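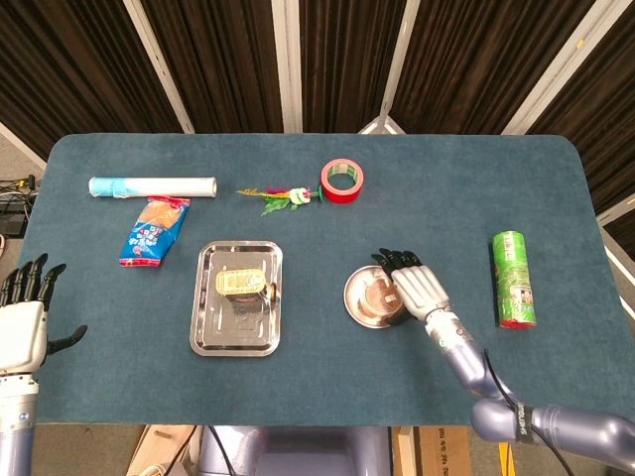
Small brown cup on a metal saucer, felt-topped table.

Stasus Afternoons, Kalus: progress report to the Salian Fund
Period covered: start of the grant to the end of June

Where we're up to

We're past the halfway mark and it's going really well. The afternoons have settled into a rhythm, the hall finally feels warm when you walk in, and people have started turning up early to get the chairs they like (there is a definite pecking order around the heater). When we wrote the application we were hoping for a quiet weekly get-together with cards, a hot drink and a bit of company for older people on the Kalus side of the river. We've got that, plus a mahjong group we never planned for and a very serious cribbage table that doesn't like to be interrupted.

Cards and games

Five hundred is still the big one. Most of our regulars grew up with it and they play fast, so in the first weeks the newcomers were getting a bit lost, and one or two went home looking rattled. We've changed how we start. The beginners' table now gets going half an hour before everyone else, with the bidding printed out in large type, and by the time the room fills up they've had a few hands to warm up on. It has made a huge difference! Several people who started there have moved across to the main game and are giving as good as they get.

Mahjong came in by accident. One of our members brought a set from home to show a friend, a crowd gathered, and the next week people asked where it was. We now run it every afternoon. The rules argument took a while to sort out, as it seems every family plays it differently, and in the end the players wrote up their own house rules and stuck them inside the lid of the box.

Cribbage looks after itself. We bought two boards from the equipment line and they are never in the cupboard.

Getting there

Transport was the thing we worried about most, and it did give us some grief early on. The Fasport community bus agreed to add a stop at the hall gate, but the timetable had it arriving at 1.40 pm, well after the first hands were dealt, so bus passengers walked in to a room already in full swing. We asked for an earlier run and Fasport moved it at the start of autumn. Since then the bus crowd has been in the thick of it from the beginning. About ten people now come that way on a usual afternoon, and a fair few of them hadn't been out to anything regular since giving up driving.

The trip home is still not quite right. The return bus leaves while afternoon tea is on, and there's always a scramble for coats and leftover slice. We've asked about a later departure for the second half of the year and will let you know how we get on.

The kitchen

The old urn gave up in the second week, as foreseen by everybody who had ever used it. The replacement was within the amount you approved and it boils in a sensible time. We also put a proper shelf beside the servery so people can collect their own drinks without reaching over each other, which was one of the small items we nearly left out of the budget. Glad we didn't.

Food has been a treat. We budgeted for bought biscuits and have hardly opened a packet. There's been lemon slice, date loaf, curry puffs, a pavlova on the hottest day of March that had to be eaten with some urgency, and a running debate over whether scones should be made with lemonade.

What people have told us

We did a short feedback sheet in May, on paper, with room to write. The comments that came up over and over were about noise and lighting. The hall has a hard floor and a high ceiling, and when every table is laughing at once it's tough going for anyone with hearing aids. We've moved the louder games to the stage end and borrowed some heavy curtains for the long wall, and that's helped a lot. Lighting is better too, now that the dead tubes over the middle of the room have been replaced.

The nicest comments were the ones we hadn't asked about. One person wrote that they'd been ringing a card partner during the week "just to talk about the weather and whose turn it is to shuffle". Another has started going to the library with somebody from the mahjong group. That's exactly what we'd hoped for when we started and it was lovely to read.

Budget

Spending is on track. Equipment is nearly all bought, hall hire is paid up to the end of June, and the catering line is well under because of all that baking. We'd like your okay to move part of the catering money into hall heating. The heaters are on a coin meter and July in Kalus is no joke. The figures are in the attached sheet and there's no change to the total.

Things we're still working on

Men are coming in smaller numbers than we'd like. The cribbage table has brought in a few, and we're going to put up a notice at the bowls club and the hardware shop to see if that brings in more. We'd also like to try an evening session, maybe every second month, for carers who are tied up during the day. Two members have offered to open up and pack away, and the hall says the time slot is free.

We also owe you the accessibility check on the side ramp. It's booked, and the results will be in the next report along with the feedback from the winter sessions.

You're very welcome to drop in before then. Come hungry, and brush up on your five hundred first.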